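Orach (music)

Orach is a form of sung dance music performed by a lead singer, a small answering chorus, and a set of hand-played drums. It is closely tied to the Cekivgate festival, where it is heard each February, and to the long wooden drum known as the Nutsugah.

The form has a fixed order of sections, but the length of each section is set by the lead singer during the performance.
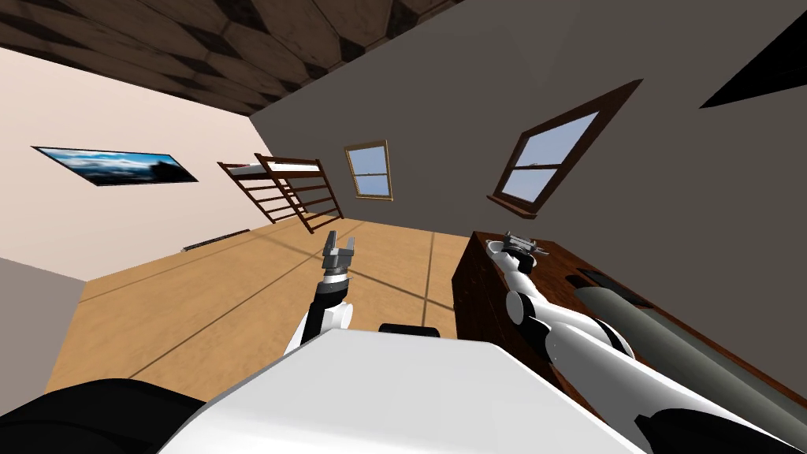
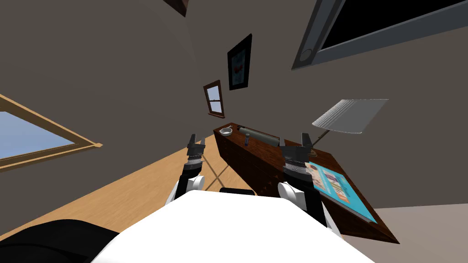
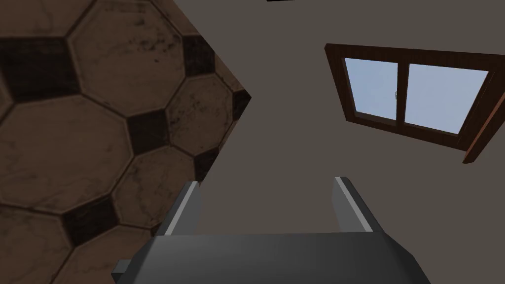 Article by Qistina Purba
Reviewed by Renato Cruzado
Last updated Mar 11, 2022

Name and scope

The word Orach refers both to the full form and to its middle section, the part most often danced. Older players use it only in the second sense and call the full form by the name of the song being sung. Catalogs and recordings follow the wider use, and this article does the same.

Instruments

A standard group has 5 drums. The lowest is the Nutsugah, which lies on its side and is played by a seated drummer with the palm of one hand and a short stick in the other. It holds the base pulse and does not vary its pattern within a section. The next three drums are upright, with goatskin heads laced to the body, and play short patterns that lock together. The highest drum, the muson, is held under the arm. Squeezing the laces raises the pitch, so that the player can follow the rise and fall of the sung line.

An iron bell may be added outdoors. It doubles the muson pattern and is left out in small rooms.

Tuning is relative. The Nutsugah is set first, to a pitch the lead singer finds comfortable, and the others are tuned upward from it by ear. Fixed pitch standards are not used, and two groups playing in the same town will often be as much as a whole step apart.

Rhythm and form

The basic cycle has 12 pulses, heard by the dancers as four beats of three. The muson player often groups the same pulses as three beats of four, and the pull between the two groupings is the main source of rhythmic tension.

A performance opens with an unaccompanied call. The chorus answers on a single held note, and the Nutsugah enters under the second answer. The upright drums come in one at a time, lowest first. The middle section begins when the muson enters and the singer moves from long phrases to short ones. There is no slowing at the close — the drums stop together on a signal from the lead singer, and the chorus holds the last note alone.

Song texts

The main written source is a collection of 400 song texts, arranged by first line. Most are short, with a two-line verse and a one-line answer. Common subjects are planting, travel, debts, and praise of elders. Only 13 of the texts are given with melodies, in a simple number notation that shows pitch but leaves out rhythm. Later singers have matched many of the remaining texts to tunes they already knew, and one text may have several melodies in current use.

Festival use

At Cekivgate, groups perform in turn in an open yard, with the drums on the shaded side. A group may repeat a song heard earlier but is expected to change the verse. Dancers enter only in the middle section and leave before the final call.

See also

Call and response
Cross-rhythm
Muson (drum)
Nutsugah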